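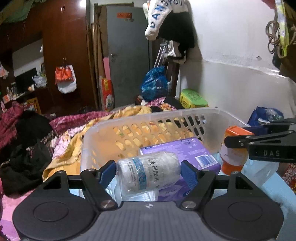
Re: [grasp-learning] Effect of clutter on imitation policies, first numbers

From: Bushra Virk
To: grasp-learning list
Date: Sep 3, 2024

Dear Ubaldo, dear all,

thank you for the careful reading of our draft. I answer between your lines and I have cut the parts where we already agree.

Ubaldo Colombo wrote:
> You compare a policy trained on table recordings with one trained
> on recordings from bedrooms and other lived-in rooms. But the two
> sets are not the same size, if I read the table correctly. Could the
> difference come from this alone?

You read it correctly. The table set has 173 demonstrations and the home set has 160. So the larger set is the one which performs worse, and for this reason I don't think the size explains the result. I agree that it should be said in the text and not only in the table. We will also train again with the table set reduced to 160, chosen by chance, and I will send the outcome to the list when the machines are free. At the moment Brandau is using them.

> What do you call "clutter"? In the Stistar paper it means many
> objects in the bin. You seem to mean also the background.

Yes, and we mix the two words, I am sorry for this. In the picture I put at the top of this message, the clutter of the first type is what shares the basket with the pill bottle: the purple box standing behind it and the other purple package. The second type is all the rest, so the floral quilt, the yellow blanket, the clothes on the bed, the chair and the wardrobe further back. In the next version we will write "near clutter" and "far clutter". If somebody has better names, please propose them.

Our impression until now is that the far clutter matters more for the approach and the near clutter matters more for the closing of the fingers. When the policy trained only on tables meets a patterned bedcover, it often stops too high and searches. Once it is low enough, the grasp is mostly fine. I write "impression" because we have not separated the two in a proper way. Donati suggested to cover the bed with a plain sheet and leave the basket as it is. It is a cheap test and we will do it.

> Did you remove failed demonstrations before training?

Only those where the object fell outside the basket. A second try inside the same recording stays in. With the first filter of Wotness, which removes every second try, the policy became less good at recovering, so we stopped to use it.

> Transparent objects: are they counted apart?

Not yet. The basket itself is translucent and has slots in the sides, and the pill bottle is clear plastic with a label around it, so it is not simple to say where such a class should begin. I would take the label into account, as the fingers with the blue pads close over it in many recordings and the policy seems to look for it. We have 6 objects without any label and the results on these are weak, but 6 is too few to print a percentage. I prefer to show them one by one in the appendix.

> Last point: how many people recorded?

For the home set, 2. This is a real limit, and both are experienced. We want to add beginners before December.

Two questions back to you. Do you still have the scripts for aligning the finger opening with the images? Ours loses the alignment in long recordings. And would you accept that we cite your message for the definition of clutter, or is there a report which we can cite instead?

With kind regards,
Bushra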